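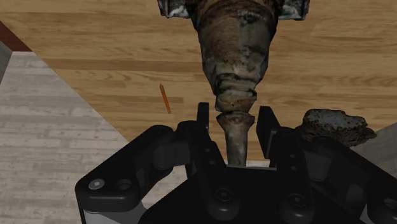 Prosley database service will not start after moving to new PC (SOLVED, long)

Posted by Fadime Bozkurt

I write this down for two reasons. First, I will need it again when the other machine is replaced. Second, I found many half answers on forums and I want to leave one whole answer. English is not my first language, please excuse the mistakes.

What we have: a small office, one desktop PC which is also the "server," and two laptops. The program is Prosley 4, the stock and billing program, and under it there is a PostgreSQL database that the Prosley installer puts in by itself. The old desktop had Windows 7. The new one has Windows 10 Pro, 64-bit, set up by Vulport, the shop that sold it. They set the display language to English but left the regional format in Turkish, as I had asked. Please remember this, it becomes important.

The problem

The Prosley installer runs until the step "Preparing database" and stays there for a long time. Then it says:

Database cluster initialisation failed. See log for details.

After you click OK it says that installation is complete. It is not complete. If you open Prosley you get "Cannot connect to local data service" and the program closes. In the Windows services list the service Prosley Data is present, but stopped. If you start it by hand, it stops again at once with error 1067.

What I tried first, and what did not help

1. Uninstall, restart, install again. Same result.

2. Run the installer with right click, "Run as administrator." Same result.

3. Turn off the antivirus. Same result. I turned it on again.

4. Install in C:\Prosley and not in Program Files. Same result, but I kept this folder because the path is shorter to type.

5. Delete the Windows user "prosley_svc," which the first installation had created and the uninstaller had left behind. The error message now came faster. I believed for one evening that this was progress.

6. Phone call to Vulport. Leonora Marquez there was very polite and connected to the PC remotely. She checked the disk and the memory, both fine, and she told me to ask the software maker.

Ticket to Prosley support

I opened a ticket on Saturday and did not expect an answer before the next week, but Fulgencio Galindo from their support wrote back the same afternoon. I copy the useful part with his permission.

"Hello Fadime, please send the file install-postgresql.log. It is in the Temp folder of the user who ran the setup, not in the program folder. Type %TEMP% in the address bar of Explorer. Do not restart the computer before you copy it."

I had of course restarted, so I ran the installer again, and then I found the file. It has 1,355 lines. Nearly all are only file names being copied. The interesting ones start at line 1,209:

The files belonging to this database system will be owned by user "prosley_svc".
initdb: invalid locale name "Turkish_Türkiye.1254"
Failed to initialise the database cluster with initdb

His answer:

"Thank you, this is clear. Windows has changed the name of this locale from Turkish_Turkey to Turkish_Türkiye. The letter ü is not plain ASCII, and the database version that we ship cannot read the name. Please change the regional format to English (United States) only for the installation, and change it back after. Before you do this, please also empty the data folder. If anything is left in it, the setup will refuse to use it."

What finally worked

Do the steps in this order. I did them in another order the first time and had to start again.

1. Uninstall Prosley. Restart.

2. Open a Command Prompt as administrator and check if the service is still there:
sc query ProsleyData
If it is there, remove it:
sc delete ProsleyData

3. Delete the folder C:\Prosley\data. If Windows says you have no permission, take ownership of it first (Properties, Security, Advanced, Owner).

4. Delete the user prosley_svc if it exists:
net user prosley_svc /delete

5. Open Control Panel, Region. On the tab "Formats" choose English (United States). On the tab "Administrative" press "Copy settings" and tick "Welcome screen and system accounts." I had missed this second part, and the service account was still using Turkish.

6. Restart.

7. Run the installer as administrator. The step "Preparing database" took less than one minute.

8. Start Prosley once with the empty database, then close it.

9. Restore the backup with the Prosley Backup Tool. Ours has 46 tables and all were restored.

10. Change the format back to Turkish, but only for your own user. Do not copy it to the system accounts again.

After this the invoices show the date and the decimal comma in the way we are used to, and the service starts with Windows.

One more problem, the laptops

The laptops could not find the server. The old PC had a firewall rule for port 5432 and the new one had none. I added an inbound rule for TCP 5432, private network only. One laptop connected directly. The other still had the old computer name in C:\ProgramData\Prosley\client.ini, and I changed the line host= to the new name.

Comments

Rutilio Meléndez
Thank you for this. I had the same message with a different program, and my log said the same thing about the locale. I did not know about the Copy settings button. Did sorting still work for you after? Names with Ç and Ş?

Fadime Bozkurt
Good question. No, not completely. In the customer list Ç now comes after Z. Searching works normally. I asked Fulgencio, and he says the sorting is fixed when the database is created and cannot be changed later without a new one. For us it is acceptable. The next version should have a newer database inside, and I will wait for it.

Rutilio Meléndez
OK, for me too. One addition: on my PC, step 3 failed until I ended a postgres.exe process in Task Manager. It was left from the failed start.

Fadime Bozkurt
I added nothing to the list above, so please everybody read also this comment. Ticket is closed on the Prosley side. If the service stops again I will write here.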